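Mitness Boards > Home & Hobby > Laundry and Closets

Thread: Folding tees straight out of the basket vs. dumping the whole pile first

brulto_fan
Posts: 319
OK laundry people, I need to talk about T-shirts. I have been a basket puller my whole life. You reach in, grab one, fold it, reach in again. Then in June I read the old Mirnutness thread on color piles and I tried dumping everything out on the table first and it was SO much nicer! I could see all the colors at once and just go. My shirts are all the thin knit kind, the ones that grab onto each other and come out as one big knot with sleeves sticking everywhere.

So which are you? Pull from the basket or dump it all out? And does anybody else hang each shirt up by one point for a second before folding? I started doing that and I love it.

pegboard_annie
Posts: 94
Basket puller and proud. If I dump the pile I have to look at the pile. One shirt at a time keeps me cheerful. I put on a record, side A is shirts, side B is socks, and when the record is over I stop no matter what's left.

The hang thing is great though, yes. I hold it up by the shoulder seam and the whole shirt drops and half the twist falls out of it.

sorrel22
Dumper. I don't get the basket way at all, sorry Annie. Every time you pull one out, two others come up with it and you end up stuffing them back down, so now they're more wrinkled than when you started. With thin knits that really matters. Spread them out, pick them apart, then fold.

pegboard_annie
You can pull gently! I have no trouble with it.

sorrel22
You have six shirts in there. I have a family of laundry in there.

mod_thimble
Putting up two pictures for this one, bright and pastel knits, first in a clump and then one hanging by its top.
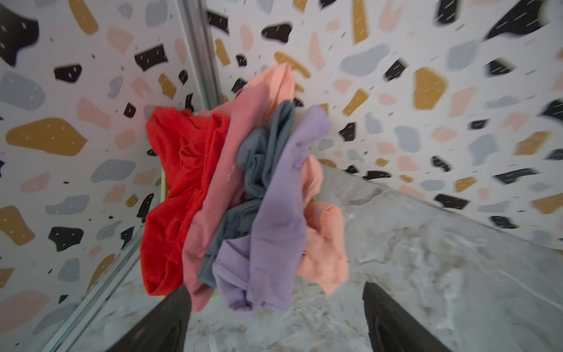
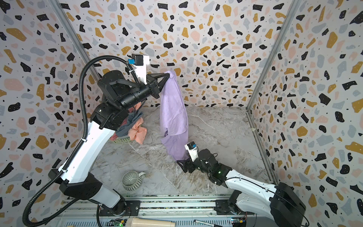
Mirnutness Fabric Care Club, Laundry and Folding Section

The lavender one is what I'd point you to. In the bunch it's wound up with the gray-blue, the pink and the peach, and I would have a hard time saying where one starts and the next one stops. Held from the top it just falls in long soft folds. When I get one hanging like that I lower it hem first onto a flat surface and let it lie down by itself, then smooth from the middle out to the sides. After that you're basically folding paper.

brulto_fan
Oh I LOVE those colors together. The red next to the dusty pink! And this is exactly the knot I mean, that first one could have come out of my dryer.

Lowering it hem first is new to me. I've been flopping the whole thing down and then chasing the wrinkles with my hands.

sorrel22
Well look at the clothes in the second picture, some in the basket and some over the side. That's my point. A basket is fine for carrying. Once they're hanging over the edge you may as well have them on the table.

pegboard_annie
Or you may as well start with the ones hanging over the edge, they're halfway out already! That's how I pick my first shirt every time.

Also that light green basket with the holes is so pretty. I have a solid one and things stay musty at the bottom if I forget them overnight. Moving to one with holes made a big difference for my sister.

quietspin
Been reading for ages, first time posting. I do a mix. I pull from the basket but I only take the light colors first, then the darks, so I get two stacks without sorting anything ahead of time. It takes the same time as folding at random and the drawer looks so good after.

One question for mod_thimble, do you hang from the collar or the shoulder? I was always told the collar stretches out.

mod_thimble
Shoulder seam for me, both of them pinched together if I can find them in a hurry. The collar is fine for a second or two on a dry shirt. On a damp one I'd stay away from it, the weight of the fabric pulls it down and a thin knit won't go all the way back.

sorrel22
Agree on that. I ruined a nice peach one by hanging it damp from the neck. It looks like a boat neck now. I wear it to paint in.

brulto_fan
Can we talk about surfaces too? I fold on the bare dining table and the shirts slide all over. I was thinking of some kind of cloth or mat.

quietspin
I use a vinyl table cover and it works great as long as you pull it tight first. If the cover has wrinkles you feel them through the shirt and you keep trying to smooth a crease that isn't in the shirt. Drove me nuts until I taped the corners.

pegboard_annie
Bed. Always the bed. Soft, big, right height.

sorrel22
The bed is too soft, you can't get a sharp fold on it! Annie, we are never going to agree on anything.

pegboard_annie
We agree on the shoulder seam!

abdella_street
Coming in to say I tried the hem-first thing tonight with a whole load and it's so satisfying. The sleeves land where you want them. I did have one long sleeve shirt that fought me, the arms wrapped around the front on the way down. Anybody have a trick for those?

mod_thimble
Give it one small shake before you lower it, then fold the arms across the back before you do anything else. If they still twist, lay it face down and pull each cuff straight out to the side. Long sleeves have their own thread in the Brulto section, and there are some good posts on the second page of it.

abdella_street
Found it, thank you! Going to do the towels next while I'm in the mood.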